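Aug 23, 2024
By Sumaiya Bhuiyan

The fibers that Chaltu Weldu studies are shorter than a grain of rice and thinner than a hair, and most of them reach the Nalby River through a pipe. Weldu, a water chemist, has sampled the river below the Zallidcombe treatment plant since April.

"People picture bottles and bags," she said. "By mass, that is still most of what you pull out of a river. By particle count, it's fibers, and the fibers come off clothing."

Her method is slow. Water is pumped through a steel sieve, the solids are treated with peroxide to remove plant matter, and what remains is filtered and examined under a microscope. Suspected plastic is then checked with infrared light, which separates polyester from cotton and wool. 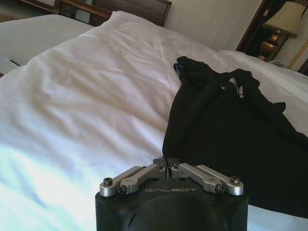
The sieve size matters more than any other choice, she said. A coarse net lets fibers pass through end first, so two surveys of the same river can give very different results.

"If you use the wide mesh, you report a clean river," Weldu said. "We went down to 40 microns and the clean river went away."

Her highest reading so far was 1,573 fibers per cubic meter, taken after heavy rain had pushed the plant into bypass. Dry-weather readings have been far lower, and she does not want the peak quoted as typical.

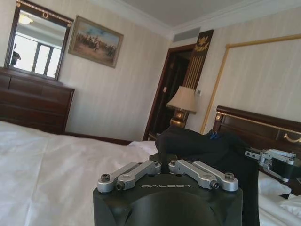

The plant itself performs well on paper. Solids settle out in the primary tanks, and most fibers go with them. Weldu's concern is where the solids go next. Sludge from Zallidcombe is dried and spread on farm fields upstream of the town.

"We remove them from the water and then we put them on the soil," she said. "I would not call that removal. I would call it a transfer."

She has asked for soil cores from five fields that receive sludge, plus one that never has. Two landowners have agreed. Brunello Messina, who manages operations at the plant, said he supports the request but has no say over private land.
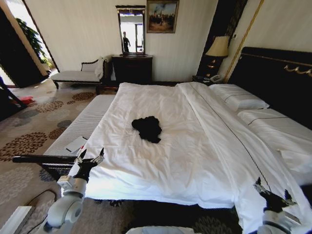
Messina is more interested in the source. The plant is considering a trial of washing machine filters, using a unit called the Stundine, in 100 homes on a single sewer branch. Samples would be taken at the manhole where the branch joins the main.

"One branch, one manhole, before and after," Messina said. "If the number doesn't move, we stop there and spend the money on storm storage."

Weldu has doubts about the design. Filters have to be cleaned by hand, and a household that rinses the filter in the sink sends the same fibers down the same sewer. She wants the used filter contents collected in jars and weighed. 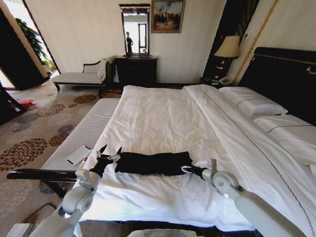
She also wants a longer baseline. Fiber counts vary with rainfall, with the day of the week and with the season, as people change what they wear and wash. A trial that starts in fall and ends in winter would be hard to read.

Asked whether there is a safe level, Weldu said the toxicology is not settled. Lab studies often use doses well above those found in rivers, and many use smooth plastic beads, which do not behave like fibers in the gut of a fish or a mussel.

"I can tell you how many there are and what they're made of," she said. "What they do at that level is a separate study, and it needs a biologist."

Her next round of sampling will add a site above the sludge fields. The lab work on each batch takes her five days.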